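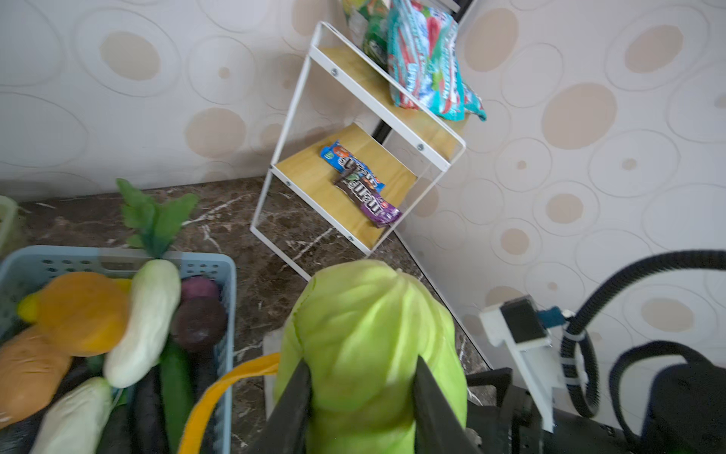
Sorting out a big muddle of play food without buying a toy kitchen?

Posted by Govia, 14 Mar 2024

Hello all. I run the pretend shop corner at our toddler group and I've been handed far more play fruit and veg than I ever asked for (very kind of people, but goodness). At the moment it lives in plastic baskets with holes in the sides, and the long things will not stay put. The radishes have great leafy tops that flop over the rim, and then the cucumbers and aubergines slide underneath and get forgotten. Has anyone found a way of dividing it up that small children will go along with? I've got a little two-shelf rack as well, which has pretend sweets on it so far.

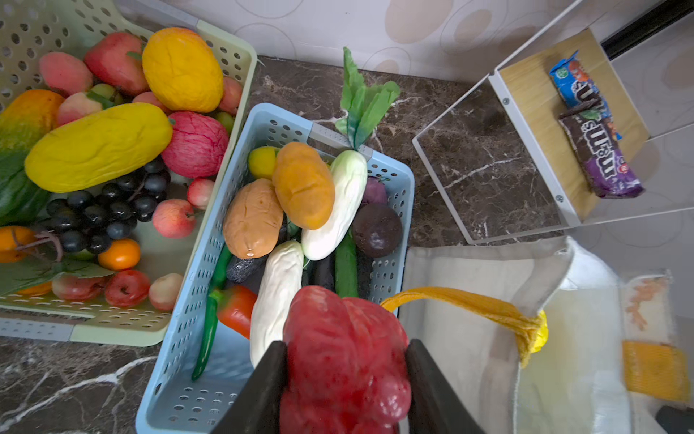
I did try keeping fruit in the green basket and veg in the blue, but a lemon always ends up with the potatoes and I've had more than one grown-up argue with me about tomatoes!

Bernano

We had just this trouble, and what settled it in the end was going by colour of basket and being relaxed about the rest. Tie a luggage label on each one with a drawing of an apple or a carrot, as the little ones can't read yet but they do love a picture. Put the long veg in first, lying lengthways, then the round things on top. Grapes go in last or they get squashed out of shape, especially the soft bunches. I'd also keep the cabbage and anything else bulky out of the baskets altogether and let it sit on the counter like a proper greengrocer's display.
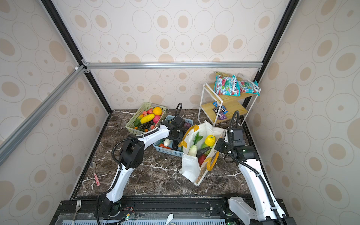 A canvas shopping bag is worth having too, one with decent handles that stands open by itself. Ours love filling it up, pineapple and all, and then at tidy time they "unpack the shopping" back into the right baskets, so half the sorting gets done as part of the game. Allow 20 minutes the first few times, and do have a cup of tea handy.

Kamata

just use one big box, they tip it all out anyway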